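### What we learned from watching the Nelitz goats

Our group spent most of April at the Nelitz farm, and I think all of us came away fonder of goats than we expected to be! We logged 293 alert postures across 30 short sessions, using the Mivix tally sheet that last year's class had left us. Ears forward with the head held high was by far the most common, and it usually came right before a foot stamp. The kids copied their mothers a beat later, which was lovely to watch (and rather hard to score).

We disagreed a good deal over what counts as a freeze. In the end we settled on the Figueroa rule, where all four feet stay still for a full breath, and went back over our Saturday notes with that in mind. 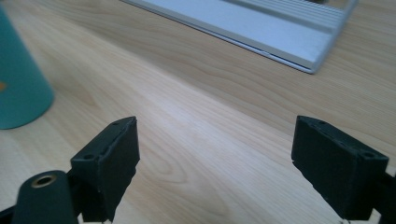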